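Denbridge to bring back 'Gurby' with Tanner Grewal, again

Film and TV / News in short

Tanner Grewal is returning to the part that made his name, or so says Denbridge, the production company that has now announced a revival of the cult series "Gurby" for the second time. The first announcement came with a poster, a logo and a countdown clock on the company's website. The clock ran out and the page was taken down.

This time the company says there is a script. It would not say how many episodes have been written, who wrote them, or which channel or service has agreed to show them. The press release promises 8 episodes and a "bold return to the world fans remember," and it puts the start of shooting in January. It doesn't say where.

Grewal played the disgraced insurance detective Benavides for 2 seasons before the show was dropped. He has worked steadily since, mostly in guest parts and a run of straight-to-video thrillers that his more loyal followers will defend at length. His own comment on the new series is one sentence long. "I'm always happy to talk about Benavides," he said, and that sounds to this reader like a man who has talked about it. A signed contract would be more convincing, and when asked if there was one, a Denbridge spokeswoman said the company does not discuss its agreements with performers.

The release makes much of a fan petition with 3310 names on it. That is a nice number for a show most stations ran after midnight – but it won't pay for a car chase. The original series was known for being cheap, and a good part of its charm came from watching Grewal act his way around sets that shook when a door closed.
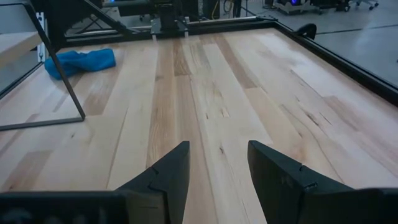

Vol. 8, No. 2

Then there is the matter of Stileck, the distributor that holds the rights to the old episodes. Stileck put out a boxed set limited to 3000 copies, and it is still in stock. A new edition is planned to go with the revival, with a commentary track by Grewal that he has yet to record. Buyers can order it now at full price.

None of the other original cast members are named in the release. Neither is a director. Denbridge says more casting news will follow "soon," the same word it used last time.

Readers who want to sign up for updates can do so on the Denbridge site – the countdown clock is back.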